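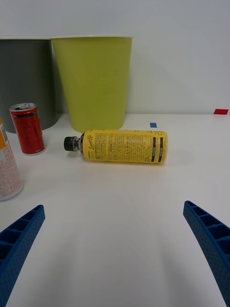 How often should the boiler pressure be checked over winter? Every 2 weeks, heating off and system cold.

Heating checklist, Clavgate flats, 2 January 2025

Pressure gauge — reads low, topped up to the green. Look again next visit.
Radiators, 12 in all — bled. Landing one still cool at the top, needs another go.
Thermostat (Brandden) — OK. New batteries in September.
Condensate pipe outside — lagging split at the elbow. Tape is only tempory.

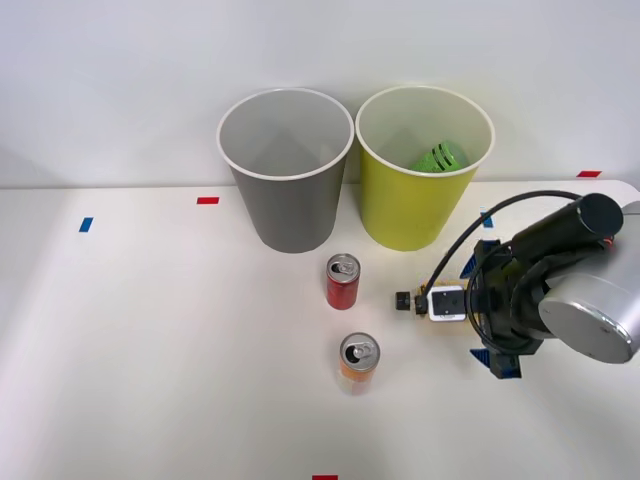 Same pipe, lower bracket loose as well, so do both together. Order lagging from Cleketero, 6 lengths.

Flue — clear, no staining.
CO alarm — tested, fine. Replace by date has rubbed off, check the reciept.
Stopcock — stiff but turns.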